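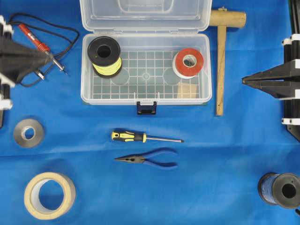
VISITS AND OPEN DAYS

An afternoon at the Skirnstead workshop open day

24 shares · 8 comments

The Skirnstead workshop opened its doors on May 8, 2025, and I went over after lunch with Milagros Carrasco. Parking is behind the building, on gravel. You sign in at a desk by the stairs, take a paper badge and go where you like. We had a plan of the ground floor with 10 stops on it and got to 8.

The stop I wanted to see was the tool table, run that day by Telmo Villanueva. He teaches the evening repair course, and his subject was the small kit: what a person needs at home for cables, loose joints and minor fixes, and how to keep it together. The tools were laid out on a blue cloth with a clear plastic box among them. Wire and tape go in the box. The mallet and the soldering iron stay outside it.

Telmo uses a cloth at home too. Small parts don't roll so far on it, and at the end of the job you can pick up the corners and shake out the clippings. He was less interested in brands than I expected.
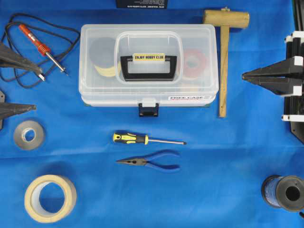

Most of the questions were about storage. Leire Lorente, who was in our group, keeps her tools in a drawer and wanted to know if a box was worth the trouble. Telmo thought a clear one was, for anything that comes on a spool or a roll — you can check what you have before you drive to the store. He also said to leave slack in the cord when you put an iron away and never to wrap it tight around the handle. I have been doing that for years.

Milagros asked about the mallet. He likes wood for seating joints and for tapping parts that a steel hammer would mark.

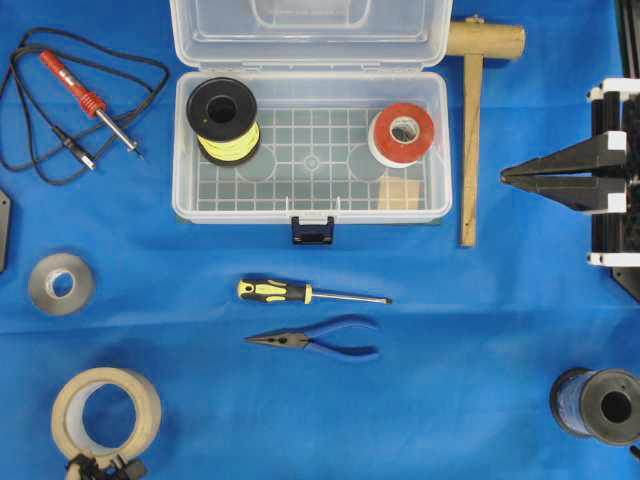

We stayed longer than we meant to and missed the start of the bookbinding talk. Tania Weerakoon let us in at the back. It ran two hours with a break, and I will write it up separately.

One complaint. The signs upstairs were poor, and we walked into an office twice before finding the drawing room. The coffee from the Sarmiento stand was good, and there were plenty of chairs.

Back at the tool table before closing, I asked Telmo about labels. He only labels wire. Tape he can recognize through the side of the box, so he doesn't bother.
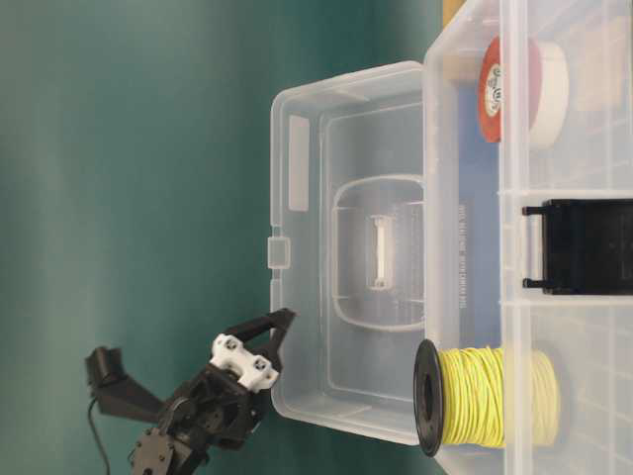 Getting there

The bus from Dritberg stops at the end of the lane. Entry was free, and the next open day is planned for November.

2 comments awaiting approval · Share this page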